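Projects > Clikoter > Surface Pattern Names > README

Overview Files Changes Contact

# Clikoter Surface Pattern Names

A word list for people who catalog printed and patterned household surfaces: wallpaper, tile, shelf liner, tabletop coverings, curtain cloth. It holds 1064 terms in English, with matching terms in Hungarian and French where we found one.

Last updated: 2023-02-26

## Why the list exists

Shops and archives name patterns in whatever way suits them. One sample book says "scroll", the next says "wave", and a third uses a color name and leaves the shape out. The list gives one preferred term for each pattern and points the other names to it.

## Files

- `terms.csv` -- one row per preferred term
- `variants.csv` -- other names, each tied to a term ID
- `notes.txt` -- short remarks on hard cases
- `sources.txt` -- the sample books we read

All files are UTF-8. The separator is a semicolon, as many of the variant names contain commas.

## Columns in terms.csv

- `id` -- a number that is never reused
- `term_en`, `term_hu`, `term_fr` -- blank if we have no term
- `family` -- swirl, stone, stripe, check, floral, plain or other
- `status` -- `kept`, `draft` or `retired`

## Swirl and stone

These two families took the most work. "Swirl" covers any pattern built on curling bands, outlined or not. "Stone" covers any print or finish with veins or mottling, and it makes no claim about the material. A marble-look surface goes under stone whether it is marble or paper. 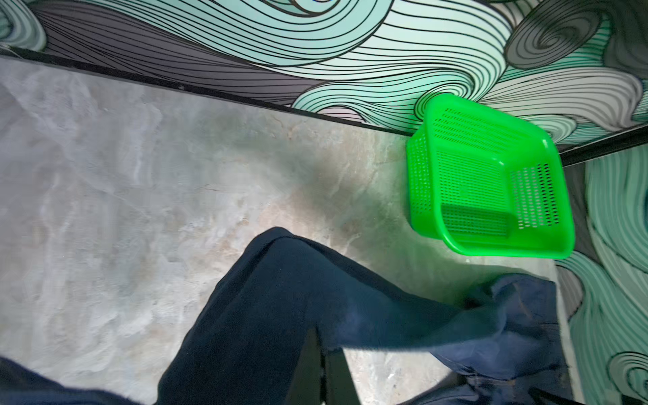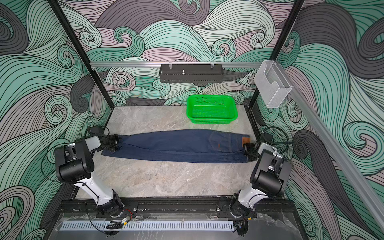

Color is kept out of the term. If you need it, add your own column. We tried a shared color column in an early draft and dropped it after Anikó Szilágyi and Noémie Bodin tagged the same 60 samples and agreed on too few of them to make it useful.

## Known problems

- 251 terms have no French match. Most are trade names for checks.
- "Damask" appears under both floral and other. Jolán Bakos is working on this for the May release.
- Variants from the Nyitrai sample books were typed by hand and still contain spelling mistakes.
- Draft terms may change family. Do not build on them yet.

## Use

The list is free to use and change. Please keep `sources.txt` with any copy. Corrections go to Fanni Pálfi -- send the term ID and the page where you found the other name.

## Related

- Rallbridge Curtain Cloth Index
- Flestton Tile Sizes
- Nyitrai Sample Books: Page List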